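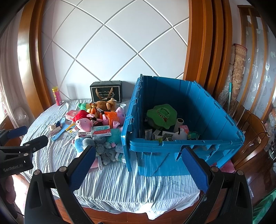

Glenys Dobson: Take the medicine out first, before you fold another thing! Boxes of tablets slide to the bottom of a crate and you won't see them again until you've tipped everything out (ask me how I know). Then the toys can go in any way they like.

Posted under: Storing soft toys in a big plastic crate

We're clearing the bedroom and I want all the plushies in one lidded crate, the blue ribbed kind with a fold-back flap. The Peppa Pig one has a hat I don't want crushed. Do I need bags inside? And can the little boxes and tins share?
Lorraine Rudd

Mudassar Butt
Oh, I love this job! No bags if the crate lives indoors. Wash what can be washed, then dry it for longer than you think, two full days for the fat ones. Big floppy animals go in first, small ones get stuffed down the gaps, and anything with a hat or ears sits on top facing up. Don't throw out cardboard tubes! Stand one in a corner and roll doll clothes or ribbons inside it. I got 40 soft toys into a Vudero crate like this and the flap still closed flat.

Tins are fine along the side. Medicine wants its own small box on a high shelf, and aerosol cans go in a cupboard well away from radiators.

Beverley Naylor
just use a duvet bag

Print this page | E-mail this to a friend

Comments (3)

Wendy Mapplebeck: The tube trick is brilliant, doing it tonight!!

Lorraine Rudd: Thank you all. Hat is on top. Medicine is moving to the bathroom cabinet, top shelf.

Glenys Dobson: Good! Now check the dates on it while you're there. I had some cough syrup from two houses ago.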